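I got home from the Devthorpe open day with sore feet, a tote bag full of brochures and a phone at three percent, so forgive me if this wanders a bit. I've wanted to see the inside of a chip plant for years (my brother-in-law calls this a strange wish, and he collects bus timetables), and when Petkov announced in October that they'd be letting the public in for the first time after the merger, I signed up the same evening.

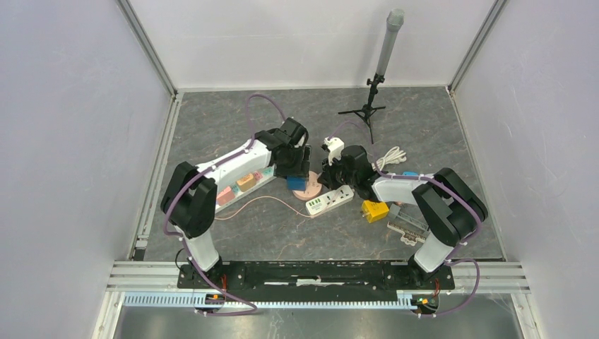
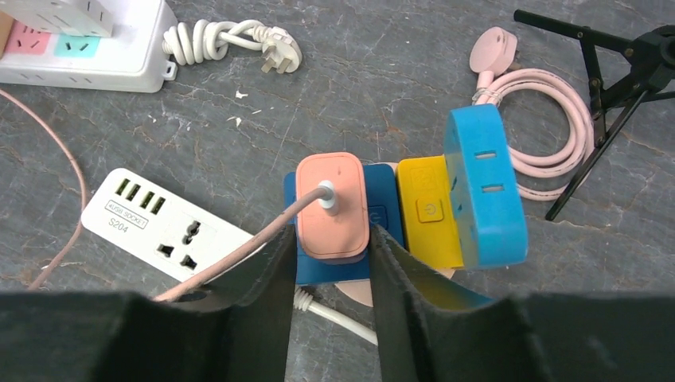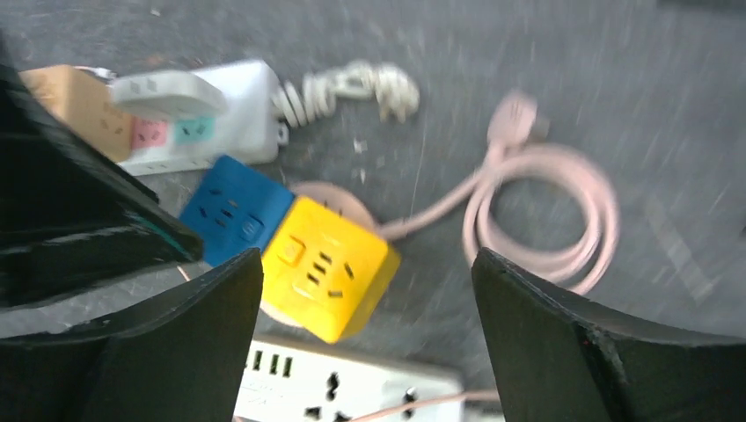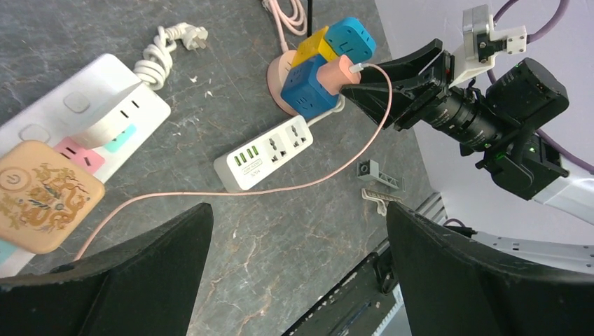
The merger was really what everybody wanted to talk about. If you haven't followed it, Petkov has been making power management chips in Devthorpe for as long as most people in town can remember, and this spring it agreed to be bought by Trorkora for $300 million. Trorkora designs chips but has never owned a plant, and Petkov has a plant but hasn't had a hit design in quite a while, so on paper the two fit together nicely. Whether they fit in practice is another matter, and I heard every possible opinion on it before I'd even finished my first coffee.

We checked in at the Corkside gate, the one by the river, and I'd recommend it if they do this again. The main entrance had a line all the way back to the road, while at Corkside I got my badge and a map from two very cheerful people in matching fleeces and walked straight through. The parking is gravel and a little bumpy, but you get a nice view of the water.

They took us around in groups, and mine was led by Hülya Ateş, a process engineer who came over from the Trorkora side this summer. She was wonderful! She talked the whole way, walking backward down the corridors like a college guide, and she didn't brush off a single question, even mine about why the lights over the lithography bays are yellow. (The coating on the wafers reacts to blue light, so they filter it out. I'd read that somewhere and forgotten it.)

You don't go into the clean room itself, which I knew ahead of time and was still a tiny bit sad about. You walk along a glass gallery above it and look down at the people in their white suits and the wafer carriers gliding along the ceiling track. I could have stayed up there all afternoon. There was a little boy in our group, maybe six years old, who waved at every single suit that went by, and one of them finally stopped and waved back with both arms – he talked about it all the way to the stairs.

After the gallery came a sit-down talk in the canteen, and this is where things got more serious. Hülya put up a slide with the plan for the next 2 years. The older production line is being refitted for car parts, and 70 people will move over to it with retraining paid for by the company. A man near the front, who'd worked there a long time by the sound of it, asked what happens to anyone who doesn't want to move. She said those talks were still going on and that she wouldn't promise something she couldn't sign herself. I thought that was a fair answer. He didn't look so sure, and I can't blame him, having been through a buyout myself at my old job. You hear the word "synergy" a few times and you start updating your résumé.

She was more relaxed on the subject of the name. The Petkov sign stays up on the building, and the chips made there will keep the Petkov mark for the time being. There was some applause for that, more than I'd have guessed for a logo, but then I grew up in a town where they renamed the bakery and people were cross for a decade.

Lunch was a baked potato with your choice of toppings, and it was good, though they ran out of chili before the last group came in. Vegetarians did fine. I sat with a retired couple who had driven 3 hours to be there because she used to test boards for a radio company that bought from Petkov, and she told me how they'd keep the parts in old cookie tins, sorted by date. I wish I'd written more of it down.

The gift table was mostly mugs. I did buy a keychain with a scrap wafer set in resin – it's a lovely thing, and it throws little rainbows on the kitchen wall when the sun comes in – and I probably should have bought a second one for my brother-in-law.

A few things to know if you're thinking of going next time. Wear flat shoes, as they'll turn you away from the gallery in heels. Big bags have to be left in the lockers by reception, and the lockers take quarters. The tour is longer than it says on the sign-up page, so don't book anything right after it. The shuttle back to the station stops at half past four sharp, and I can tell you it's a pleasant enough walk along the river if you miss it, but take a coat.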